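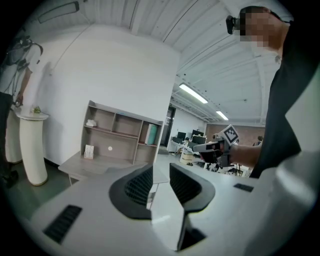
Every few weeks somebody forwards me a result from the hand-held gripper crowd, and every few weeks I ask the same thing: what happens when you move the desk? The latest comes from a small lab called Triltetti, whose method, Ollow, is supposed to learn tidying tasks from people carrying grippers in both hands. No robot is needed until the very end. You collect the demonstrations, train the policy, and only then put it on an arm.

I like the idea. I like it less once I get to the results table. The headline claim is that 200 demonstrations with Ollow do the work of 2000 without it, and that's a big claim to hang on one desk with a shelf on top.

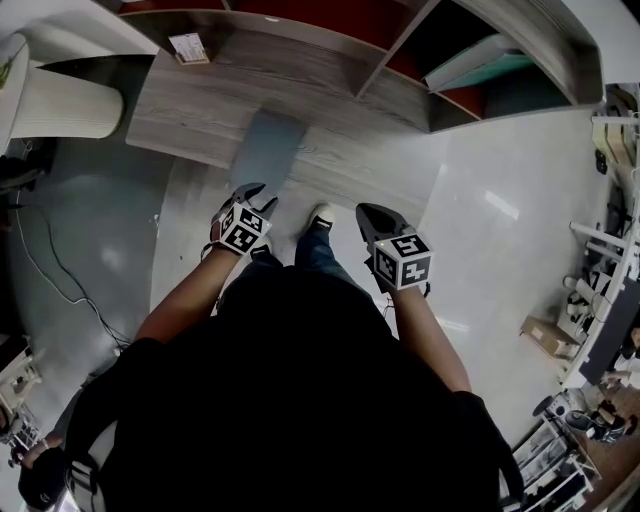 The trick, as far as I can follow it, is in how the method treats the two hands. Older pipelines track each gripper separately and hope the timing lines up. Ollow learns the motion of one marker cube relative to the other, then adds the view from the head on top. Fine. But the write-up reports 372 test runs and doesn't say how many began with the furniture in the same spot as in training. I wrote and asked.

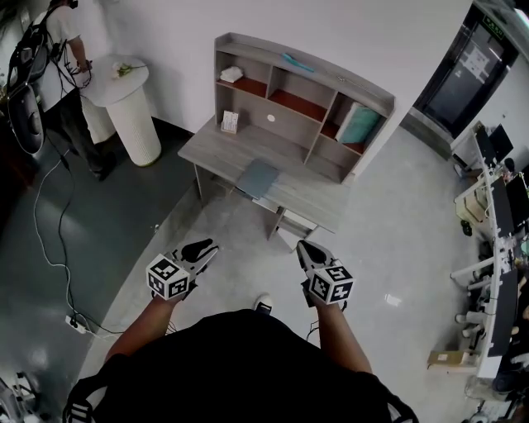
Vilho Ruotsalainen replied that most of them did, and that he'd be suspicious too. The group has tried 3 other layouts so far, he wrote, and the success rate fell in all of them – he wouldn't say by how much until the runs are finished. He also thinks the comparison with the Navickas baseline is fair, because both methods got the same recordings.

Good for him for answering. I still don't buy the baseline part. Navickas was built for one arm, and stretching it to two and then beating it doesn't tell me much. I'd want to see Flesa in that table, which at least was meant for pairs of hands.
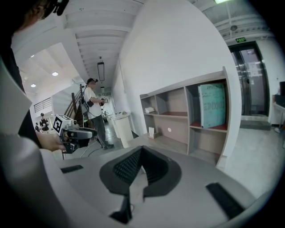 Hand-held grippers, one with a printed marker, near the shelf unit.

Latrice Tran is rerunning the tests with the start positions shuffled and expects to post the numbers in March, failures included. I'll print them whichever way they go. Until then I'd leave the "ten times less data" line out of your slides.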